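Bathroom cleaner

A bathroom cleaner is a household product made to remove the kinds of dirt that gather around sinks, tubs, showers and tiled walls. Most of that dirt is a surprisingly rich mix of soap scum, body oils, mildew and the chalky scale that hard water leaves behind, and the story of how people learned to shift it is a wonderful piece of everyday chemistry!

Scale is mostly calcium carbonate, a base, so acids dissolve it. Vinegar and lemon juice did the job in kitchens and washhouses long before anyone bottled a special product, and citric acid is still a common ingredient. Soap scum is trickier. It forms when soap meets the calcium and magnesium in hard water, and it calls for surfactants, which have one end that clings to grease and another that clings to water.

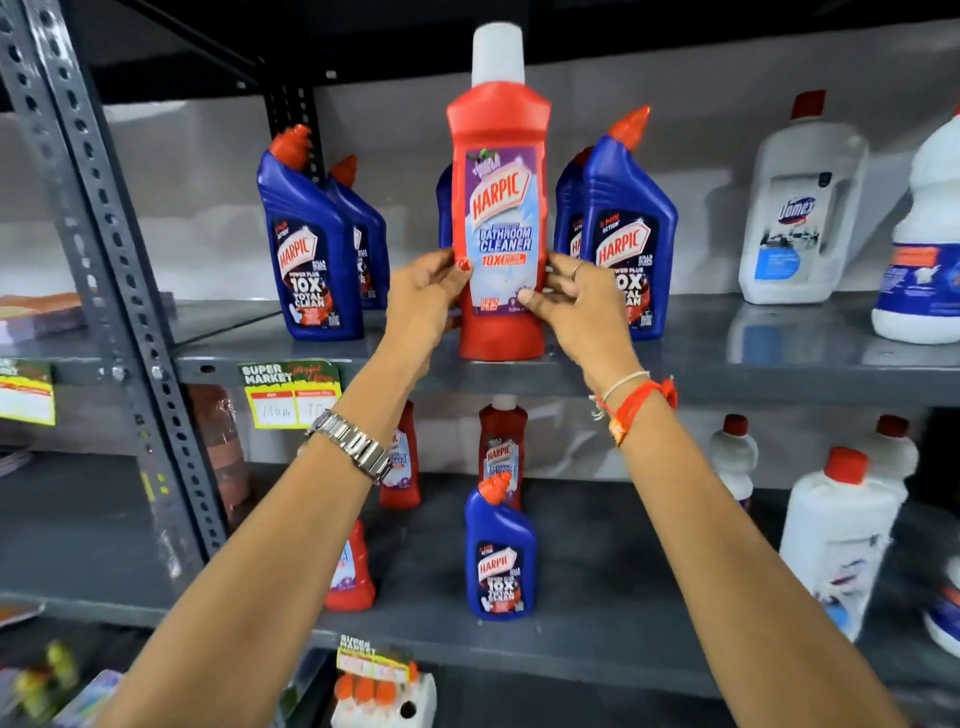 Thickness matters too. A thin liquid runs off a vertical tile in seconds, while a thickened one stays put long enough for the acid to work. In the town of Brimley, where the water is famously hard, local historian Hatsue Aoki collected 363 home cleaning recipes, and a good many of them use starch or flour as a thickener (a lovely bit of practical know-how).

Surfaces set the limits. Glazed tile stands up well to mild acids, but marble and limestone are made of the same mineral as scale and will be etched by them. Natural stone needs a neutral cleaner.

Safety

Acidic cleaners must never be mixed with chlorine bleach, as the two release toxic chlorine gas. Open a window, wear gloves and rinse well with plain water.

See also: Descaling agent; Hard water; Soap scum; Surfactant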